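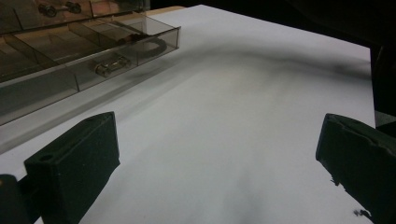
The Paperless Office Is Somebody Else's Office

2018-06-10

Every few years my employer decides to stop using paper. I have worked in the same building long enough to have lived through three of these decisions, and I keep a folder of the memos announcing them. The folder is made of cardboard. The memos are printed.

The latest one arrived with a vendor attached. The product is called Nomden, and it comes with a dashboard, a mobile app, and a figure that someone in a nice jacket repeated until it stuck: the average employee wastes 246 hours a year handling paper. I asked where the number came from. It came from a slide. The slide got it from a white paper put out by the people who make Nomden, and the white paper had a footnote pointing to a survey of 424 office managers, who were asked how much time they believed their staff wasted. So what we have is a measurement of what bosses suspect. I could have given them that for free.

Let me say where I agree, so that I don't get letters. A lot of office paper deserves to die. Expense forms in triplicate should have gone out with the typewriter. Nobody should have to fax anything to a dentist. If a thing has to be searched, copied, shared with people in two cities, or kept for seven years, put it in a computer. I have spent whole afternoons in a file room looking for a contract that had been filed under the first name of a man who left in the nineties, and I don't wish for those afternoons back.

My trouble is with the next step, the one that gets taken so quickly you hardly see it happen. It goes from "this form would be better online" to "paper is waste." Those are very different claims. The first you can check by trying it. The second is a mood, and it's a mood that sells subscriptions.

Look at what people really do with a sheet of paper at work. They think on it. They draw a bad box with an arrow coming out and push it across the table. They write down a phone number while holding a phone. They make a list of six things, cross off two, and leave it next to the keyboard where it sits and nags. None of that shows up as a document, so none of it shows up in a survey about documents. When the software people come in to map the "paper workflow," they map the forms, because the forms have names. The rest gets swept off the desk along with them.

We went through exactly this with Carbone, which was the system before Nomden. Carbone was supposed to handle approvals. In fairness, it did handle approvals, eventually. What it also did was require that every comment on a draft go into a numbered comment field with a status. Open, pending, resolved. Before Carbone, a colleague would hand you back your draft with a squiggle beside the second paragraph, and you knew what the squiggle meant. It meant "something is off here and I can't say what." There is no status for that. People stopped making the squiggle, and the drafts got worse in a way no report ever picked up, though the number of resolved comments was very healthy.

By the second winter, half the department was printing drafts, marking them up by hand, and then typing the marks into Carbone so the record would look right. Paper use went up. I know this because the company put a counter on the printer as part of the same campaign, and then took the counter off again.

The environmental argument comes out at about this point in any conversation, usually from a person who didn't bring it up when the money was being discussed. I take it seriously, more seriously than the memos do. Paper costs trees and water and trucks. But a server room costs something too, and so does a tablet that gets replaced every three years, and I have yet to see a vendor put both columns on the same page. The email footer asking me to think before I print has been sent to me more than 1000 times, sometimes under a message with a large picture of a sunset in it. Maybe the screens still win. I would like to see the sum done by a party with nothing to sell. "Go green" as a reason to buy software belongs in the same drawer as the hotel card about reusing your towel.

Then there is the matter of who the change is for. When a company goes paperless, the work of handling paper doesn't vanish. It moves. A clerk used to take the form, fix the two things you got wrong, and file it. Now you are the clerk. You fill in the screen, it rejects the date because you used a dash, you fill it in again, and the company books the clerk's salary as savings. My time fighting with the date field is not booked as anything. I would love to see the survey on how many hours a year the average employee wastes on drop-down menus. I doubt Nomden will pay for it.

A supplier we deal with, Jundent, went all the way a while back. They were proud of it, and their lobby has a sign saying so. I spent a day there in September for a planning session. There were 12 of us in a glass room with a screen the size of a garage door, and by eleven in the morning the discussion had got tangled up in the order of deliveries. One person was driving the screen and the rest of us were watching her scroll. Anyone who wanted to point something out had to ask her to go up a bit, no, down, no, the other tab. Finally one of their own people went out and came back with the paper bag from her lunch, tore it down the side, flattened it, and drew the delivery schedule on it with a borrowed pen. We all leaned in. It was settled before noon.

I don't offer that as proof. It's one lunch bag. A person who likes screens could tell me ten stories going the other way, and I'd believe most of them. I have certainly sat in meetings where the only copy of the plan was under somebody's coffee cup. But I notice that the screen people never seem to need stories, because they have figures, and when I go and look at the figures they turn out to be stories as well, told by 424 managers at once.

There is one more thing that bothers me, and I admit it is harder to pin down. A blank sheet doesn't ask you anything. It doesn't want a title or a folder or to know who else can see it. Open a new item in Nomden and there are five boxes to fill before the first word of the thought. By the time I have picked a category, the thought has usually become the kind of thought that fits the category. I am told you can set defaults. I have set them. Now everything I think is filed under General.

The people at my end of the building have already started adapting. A drawer that was officially emptied in the spring has pads in it again. The supply catalog no longer carries them, so they come from Grereck, the discount place out past the highway, and get paid for out of pocket. Management must see the pads on the desks. The last memo called it a "transition period," and extended it.

I'd suggest something dull instead. Move the forms online, all of them, as fast as you like, and fix the date field first. Measure how long that takes people, with a clock, before and after. Publish the result even if it's embarrassing. And leave the scratch paper alone until someone can show what harm it does. If the saving from taking away a stack of blank sheets is as large as they say, it ought to be easy to demonstrate in one department for one quarter.

I sent a version of that paragraph in through the Nomden feedback tool. Its status is pending.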